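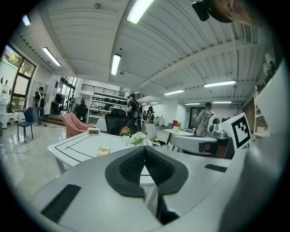
Flowers and clock on the white table

Potted flowers drooping after I brought them indoors
posted by Lévesque, March 25, 2024

I have a few small flowering plants that did fine on the porch until October, when I moved them into the front room. They bloomed most of the winter. For the last 2 weeks the stems on two others in the kitchen have been going limp by afternoon, and the lower leaves are turning yellow. I water every 4 days, a cup each. The pots have holes and sit on saucers. The kitchen window faces east and there is a heat register under it. Same bagged soil in all of them. Should I repot or just water more?

Nornach
Don't water more until you've checked the soil. Push a finger in to the second knuckle. If it's damp down there and the plant is still limp, the roots are probably staying too wet, and yellow lower leaves fit with that. Let it dry out and pour off whatever is in the saucer 15 minutes after watering. If the soil is bone dry and the pot feels light, it's the heat register. Move the pots a few feet over or close the vent.
I would not repot a plant that is already struggling unless you slide it out and see brown, mushy roots. In that case trim those off and use fresh mix in the same size pot. Skip the fertilizer until you see new growth.
Also stop going by the calendar. Four days may be right in one room and wrong in the next.

Skorkero
mine did this too, it was the heater. put them in the bathroom and they came back

Naton
Check under the leaves for bugs before you move them in with the healthy ones. Fine webbing means spider mites. Rinse them in the sink, tops and undersides, and do it again in a week.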